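Kundix kitchen task pack: worth it?

forkbench41
Picked up the Kundix pack for Forkero last month and I'm loving it! Two arms, a kitchen tabletop, a cabinet, a hot plate, crockery, all ready to load. The colours and wood grain are gorgeous too. Anyone else running it?

Rana
Same, and I'm up to some 3,000 episodes. My favourite part is how the bowl behaves when a hand comes in at a bad angle — the old Cokell pack just let it pop away.

tinwhistle
Bit cooler on it. Cokell gave you 80 layouts and this has 41. Pretty doesn't train a policy.

forkbench41
Fair, but I used maybe 2 of those 80 layouts! The rest were the same table with the mug shifted over.

tinwhistle
You weren't randomizing hard enough then. I'd still wait for the June update.

Rana
Disagree, the grasping alone is worth it. Couple from my bowl runs:

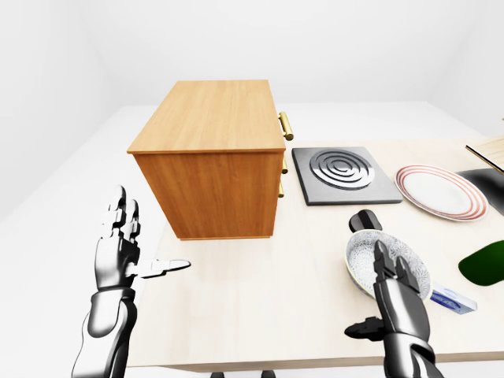
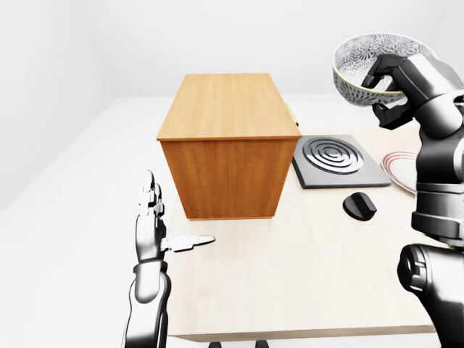 Both from the kitchen set, right hand on bowl duty.

gumleaf_b
Can I use the pack with just one arm?

Rana
You can, but you have to turn the other arm off in the task settings, and the two-handed tasks drop off the list.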